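Picking up (housework)

Picking up, also called tidying or, in households with guests due, "a quick once-over," is the practice of returning loose objects from the floor to somewhere a person would look for them. It is distinct from cleaning, which involves water, and from decluttering, which involves regret. Most homes do it daily without giving it a name.

Scope

The objects of picking up are usually light, small and of no great value: socks, mail, toy parts, pens, hair ties, and the long tail of gift wrap and ribbon that follows any birthday. Ribbon deserves its own mention. It weighs almost nothing, slides under tables and sofas, and on a dark floor the metallic kinds catch the light in a way that makes them look much more important than they are. Vacuuming them up is a known mistake, as the strip winds itself around the brush roll and has to be cut off with scissors.

The Mokness household survey, which asked 221 families what they had last picked up off a floor, found that 49 said "I don't know, some thing." The survey's authors treated this as its own category.

The basket method

The commonest approach uses a single open container, set on a table or other raised surface near the work. Items go from floor to basket in any order, and the basket is then carried around the house and emptied. The last step is widely skipped. A basket that has been skipped long enough becomes furniture.

Shallow plastic baskets with cut-out handles are favored for the job. They can be wiped out, they stack, and they come in a range of grays and browns chosen to offend no room. Estau, a maker of storage goods, sells one in a color it calls Setiawan, which buyers generally describe as "taupe, I guess." Woven baskets look better and snag ribbon.

Placement matters more than the model. A basket on the floor is soon treated as part of the mess, while one on a table tends to be left alone, particularly if there is already something respectable up there, such as a vase of flowers.

Technique

Older manuals advise bending at the knees. In practice people lean forward from the waist, take the thing by one end and straighten up with a small noise. Long items are best held near the middle – otherwise the far end stays on the floor and collects hair. Working from the walls inward is said to save steps, although the Grernia guide to housekeeping recommends the reverse and gives 20 minutes as the limit for one room. After that, it notes, the person has usually found a magazine.

Ribbon and the reuse question

Whether picked-up ribbon should go in the basket or the trash remains unsettled.

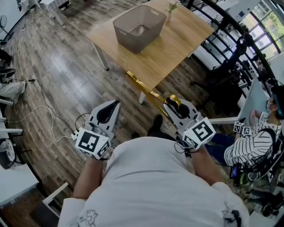 Wilma Pollock writes: The article skips the obvious answer on ribbon. Wind it around your hand, slip it off and put a paper clip on it, and it will do for another present. I've had the same gold piece going through 4 Christmases, and my sister still says "how pretty" every time she gets it.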